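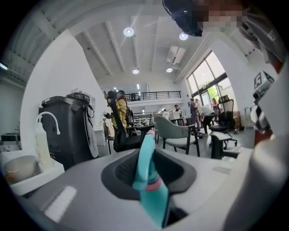 A hand-held gripper with its marker cube, during the Neloden comparison. Photo: Neloden

Neloden Publishes Results of Gripper Comparison, Finds Bathrooms Difficult

Hand-held gripper trial ends with one clear preference, one tie and a change to the company's own cable

YÁÑEZ, November 2021 — Neloden, which builds recording equipment for robot training, today released the results of a comparison between two finger designs for its hand-held gripper. The work took 10 days at the company's Yáñez site and consisted largely of adults picking up small household objects and putting them down again somewhere else.

The designs compared were the Tollico, a curved finger with a soft pad that Neloden has shipped since March, and the Dususier, a stiffer finger with a flatter tip and a thinner pad. Both mount on the same gripper body. Both were used by the same five operators, working through the same list of 15 tasks in a room fitted out with sinks.

The company had expected the Dususier to win. It had, in fact, already drafted a release saying so, and parts of that draft survive in the paragraph about toothbrushes.

Why sinks

Earlier comparisons at Neloden were done on a table. Tables are flat, well lit and the right height, and every gripper the company has ever tested on one has performed beautifully. Customers then took the equipment into kitchens and bathrooms and wrote in to describe what happened.

For this round the tasks were chosen from those letters. Operators lifted bottles over a faucet, retrieved things from the bottom of a basin, opened shallow drawers and picked up objects that had ended up on the floor. The floor was added to the list after the first morning, when it became clear that a good many objects would be going there anyway.

Each operator completed the full list with one finger design before changing to the other. The order was swapped from person to person, so that neither design got all the benefit of practice or all the blame for the hour before lunch. Every attempt was recorded and later marked as clean, clumsy or dropped by reviewers who were told which task was being attempted but were not told what the operator had said during it.

What was found

On bottles and other rounded objects the Tollico was preferred by all the operators and dropped the fewest items. Its curve lets the hand come in from a poor angle and still close on something, and in a bathroom nearly every angle is poor. Neloden had planned to retire the curved finger next year. That plan has been withdrawn.

On thin, straight objects the Dususier did better, and in the case of toothbrushes it did so well that the company briefly considered describing it as "a breakthrough in oral care handling." It picks up a toothbrush lying flat in a basin on the first try far more often than the curved finger does. It is also very good at combs. Customers whose work is mainly combs should get in touch.

On drawers the two designs tied. Operators with the Tollico pulled from above, operators with the Dususier pulled from the side, and both groups closed the drawer with an elbow. The instructions did not mention elbows. They do now.

Picking things up from the floor was the slowest part of the list with either finger. The operators bent, reached and complained in about equal measure, and the reviewers noted that the harder problem was seeing the object past one's own hands. Neloden is looking at a different angle for the gripper camera and will test it separately. 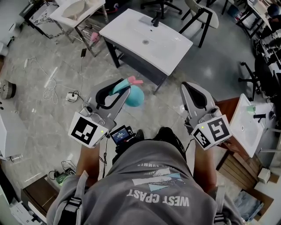 Two hand-held grippers in use above the tiled floor, with a small screen mounted between them at chest height. Photo: Neloden

The equipment

All trials used Neloden's standard two-handed kit: a pair of grippers, each carrying a small camera and a printed marker cube, and a handheld screen on a bracket, worn with a harness. The cubes give the tracking system something easy to find. The screen shows the operator whether a recording is under way, a feature that was requested by operators who had finished a task perfectly and then learned that it was not.

Two matters concerning the kit came up often enough to be acted on.

The first is the cable from the chest screen. The company's manual describes it as "unobtrusive." During the comparison it caught on a faucet, on the back of a chair and on at least one drawer front, and an operator asked that the word be taken out. It has been. A shorter cable with a clip will go out with new kits, and existing customers may request one at no charge.

The second is the harness. It was comfortable for short sessions and less so afterward. Operators were asked to rate it at the end of each day, and the ratings fell steadily through the week until somebody found the second adjustment buckle. The buckle has been on the harness from the beginning. The revised manual will give it a drawing of its own, on page 2.

Limits of the comparison

Neloden's engineering team would like it understood that this was a small trial. The operators were all employees, they all knew which finger they were using, and several had helped design one of them. The company tried to correct for this by having the Dususier's designers run their sessions with the Tollico first, which made for accurate data and a quiet afternoon.

Soap was left out, as were towels and anything else that folds. Wet objects were also left out. A previous test with water produced useful results for the mop industry and little else, and the company will return to the subject when it has a drain plan. No claim is made here about kitchens, workshops or the insides of refrigerators.

The pads were inspected at the end of each day. The thinner Dususier pad showed wear at the tip sooner than expected and will be thickened slightly before sale. The Tollico pad held up, though it collects lint with real dedication, and customers are advised to wipe it down between sessions.

Availability

The Tollico remains the finger supplied as standard with every Neloden hand-held kit. The Dususier will be sold as an add-on set once the new pads are ready, with shipping planned for March. The two can be exchanged without tools. Mixed pairs, with one design on each hand, are supported by the software, and one operator has asked to be allowed to keep hers that way.

The full results, including the task list, the marking guide and the operators' written comments, are available to customers and researchers on request. The comments have been lightly edited.

The next comparison will cover gripper cameras. It will use the same room, and the sinks have been left where they are, partly for consistency and partly on account of how long it took to get the first one through the door.

About Neloden

Neloden designs hand-held grippers, harnesses and recording software for teams that teach robots to handle everyday objects. The company is based in Yáñez, where it has more bathroom fixtures than bathrooms.

Press contact

Neloden Press Office, Yáñez. Photographs from the comparison may be reproduced with credit to Neloden. Requests for replacement cables should go to customer support, who are expecting them.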